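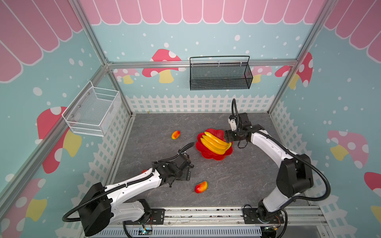
Drivers in Grondier who have been meaning to put together a winter kit for the car (and never quite getting to it, like most of us) can get some friendly help this October, when the Vaslow Road Safety Group opens its doors for a free evening on what to do when things go wrong on the road.

The session starts at 7 p.m. at the Ko Street Hall and is open to anyone who drives, is learning to drive, or spends a good part of the week in the passenger seat keeping an eye on somebody else's driving. There is room for 12 people at each of the 4 tables, and you're very welcome to bring a neighbour along.

Seon-mi Baek, who will be leading the evening, has been teaching defensive driving for 13 years and still keeps a paper notebook and a pen in her glovebox, even though her phone would do the job.

"Your phone is a wonderful thing until it's at two per cent and it's sleeting," she said. "Write down the other driver's name, their plate number and their insurance company, and write down where you are while you're at it, as people get rattled and forget the name of the street they've driven down every day for years."

She'll also be going over when to move a car off the road and when to leave it where it is, how to speak with a tow truck operator before agreeing to anything, and what your insurer is likely to ask when you ring to make a claim. Drivers are encouraged to bring their own policy papers, and there will be time to sit down and work out what the deductible means in plain dollars.

Chae-won Ban of Calolow Insurance Brokers will be on hand for those questions. She asked us to mention that she won't be selling anything, and that there will be date squares.

Parking is behind the hall, with the entrance off the lane. To save a seat, leave your name at the Grondier library desk before noon on the day.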